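**Corkville, 2024-01-12**

The craft room at the Corkville community hall will open again next week after new worktops were fitted along both long walls. The old benches, which had been in use for 47 years, were taken out in October.

The new tops are off-white with a matt finish. Erlinda Manalastas, who runs the bookings, said the group had asked for a pale surface because the evening classes found it hard to see small pieces against the old dark varnish. The work was done by Vovance, a fitting firm from Urkau, and took nine days.

Users are being asked to look after the tops properly from the start. Pale matt surfaces show smudges and scuffs quickly, and the hall does not want a repeat of the glue marks that built up on the old benches. Yellow sponges will be kept by both sinks and every group should wipe down before it leaves, using warm water and a drop of washing-up liquid. Scouring pads and bleach are not to be used.

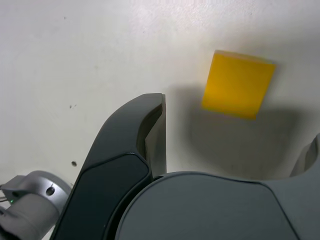 Grey scuffs from boxes and tools can usually be rubbed away with a damp sponge and a little patience. Marks that will not shift should be written in the book by the door, with the name of the group, so that they can be dealt with before they set. Paint and wood stain must only be used on a covered surface. Old sheets for this are in the tall cupboard.

The total cost has not been published, but the hall confirmed that £200 came from the October jumble sale and the rest from the repairs fund. The Vörös bequest, which paid for the new windows, was not used.

Bookings for the spring term are open. The pottery class keeps its morning slot and the model-making club moves to the evening. There are 3 afternoon sessions still free, and these will go first to groups that used the room last year. The hire charge is unchanged.

The old benches have been stored in the garage behind the hall. Anyone who would like one should speak to Erlinda Manalastas at the office before the end of the month. They are heavy and will need two people and a van.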